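# A linha 4 depois da automação

Na Dosmont, a embalagem da linha 4 passou a ser partilhada com braços robóticos da Gremeo. Trabalham ali 8 pessoas por turno, as mesmas de antes, com tarefas diferentes.
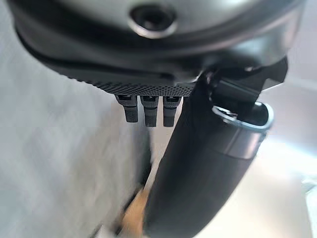
**Prelgate, março** — A garra vista de perto: carcaça escura, um dedo comprido e curvo com anel metálico e, ao lado, três segmentos mais curtos.

As operadoras deixaram de levantar caixas e fazem agora a afinação e o controlo final. A formação durou 2 semanas. Quem prefere o trabalho manual pode pedir mudança para a expedição.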